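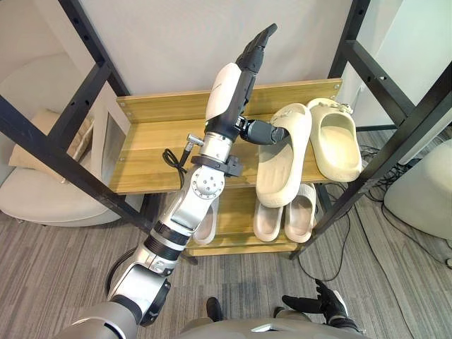 2021-07-05
Entry by R. Manalo

Shoe rack, small two-tier, light wood-grain boards. Working on how the slippers sit on it and whether the layout on the Dumlao sheet can be used as drawn.

The sheet asks for everything on the top shelf toes forward. I don't like it for the thick-soled slides. The board is shallow for them and if one goes down even a little crooked the toe ends up over the front edge. From there one knock puts it on the floor. Crisanto Barredo thinks the screws in the back board are the real trouble, that the heel rides up on a screw head and the shoe creeps forward. I measured the head height and it is almost nothing. Left the screws alone.

Usable shelf width came to 71 cm on my tape. Crisanto got the same. The Nadstead drawing gives a different figure but it is for the older boards, so I have crossed it out on our copy and written ours in.

Order of work for next time:
Clear both shelves.
Wipe the boards, dry cloth only.
Lower shelf first, in pairs, heels or toes out but all one way.
Top shelf last, one shoe at a time, pushed back until it meets the rear board.

Also looked at the wood itself.

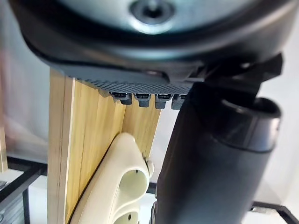 Light board on end, faint vertical grain, paler stripe down the left edge.

Crisanto wants to oil the boards. I would wait. Oil on one shelf and not on the other will show, and the tin of Gendik on the bench is the tinted kind. If we do it, test on the underside of the lower shelf and leave it two days before deciding.

The perforated uprights are fine as they are. I had thought of moving the lower shelf down one hole to give more room for boots. That makes the bottom too low to sweep under, so no. 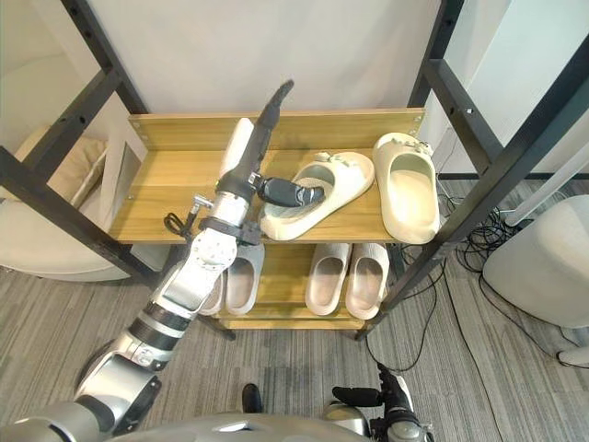

Vol. 4, p. 41

Lower shelf is the easy one. The pale slippers go side by side with the heels out and stay in line. Top shelf is still uneven: one cream slipper angled across the middle with the toe to the left, the other front to back near the right end. Sideways might be worth trying on purpose up there — it takes more width but keeps the toes off the front edge.

Asked Drument for a second rear board, taller than this one. No price yet. Until then keep the heavy soles off the top shelf if there is space below.

Still to do: get the cables by the right leg off the carpet before anyone vacuums, relabel the drawing, ask Crisanto where he put the small screwdriver.

R.M.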